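Search this site
Search
Type a keyword and press enter

Answering the reviewers: speaker notes
Early-career writing session, Hastmont

Slide 1. Title

Wait for the people at the back to find chairs. Say that I have been asked for 50 minutes and will stop at 50 minutes, including for my own jokes.

Start with the decision letter. It arrives at 4:40 in the afternoon and says "major revision." Ask who has read one of these as a rejection. Hands. It's an invitation to resubmit, written by somebody who was out of invitation cards.

Slide 2. The first day

Read the letter once. Close it. Do not reply to the editor that evening, however elegant the reply is in your head. My own record is a 767-word email explaining why Reviewer 2 had not understood Figure 3. I never sent it, and when I looked again in the morning I hadn't understood Figure 3 either.
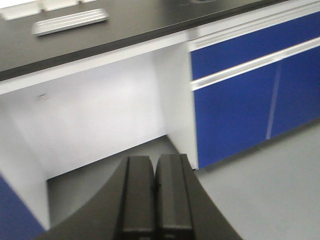

Next day, copy every comment into one file and number them. Split the ones that hide three requests inside one paragraph. Reviewers are fond of "also" and "in passing," and the thing they mention in passing is what they will check first.

Slide 3. Sorting the pile

Easy fixes: typos, missing references, the axis label. Do them now and feel competent for an hour.

Real work: new analysis, a rewritten section, sometimes a new experiment. Talk to your co-authors before promising any of it. (Tell the Korkgate story if time allows — five authors, five versions of the response letter, all called "final.")

Disagreements: keep these few. If you are fighting over more than a handful of points, go back and read your own draft as a stranger would. 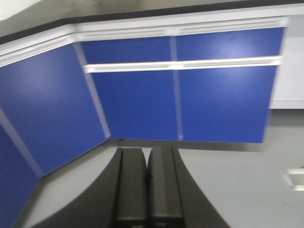 Blue cabinet panels in the lab.

Slide 4. Writing the response

Quote the comment in full, then answer right underneath. Give the page and line where the text changed, and paste the new sentence in. The reviewer should be able to finish your letter without opening the manuscript, although they will open it anyway to see if you are lying.

Thank each reviewer once, at the top. I have seen a letter with "We thank the reviewer for this insightful comment" under a note about a missing comma.

When you say no, say it in the first line and then give the evidence. Read the Meltari example aloud, both versions. The first takes up to 243 words to arrive at "no." The second gets there in six and is a good deal politer.

Pause for water.

Slide 5. When two reviewers disagree

One wants the methods shorter, the other wants them longer. You can't average them. Choose, explain the choice to both, and flag the conflict in your note to the editor, who has the job of settling it and may even have noticed.

If you truly can't tell what the editor wants, write and ask. Keep it to a short paragraph. Skip this bit if we started late.
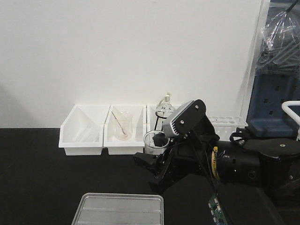 Slide 6. Asking for more time

Ask before the deadline, and name a date. "We need until the end of June to finish the second analysis" gets a yes far more often than silence followed by a manuscript.

The Lundgren handout has a blank response table on the back. Take one. I printed 100 and do not want to carry them home.

Questions. If there are none, ask who has a letter sitting unopened right now, and look at the ceiling while they decide.

Comments

gradhall_b: Numbering the comments saved me this spring. One reviewer had 31 of them, and I'd been sure it was nine.

marginalia: Is the handout online anywhere? I was at the back and they ran out before they got to us.

tess_k: I do thank them for the commas. I'm not stopping.

slowdraft: Would you still quote the comment in full when it runs to a page and a half? Mine did, and the letter ended up longer than the paper.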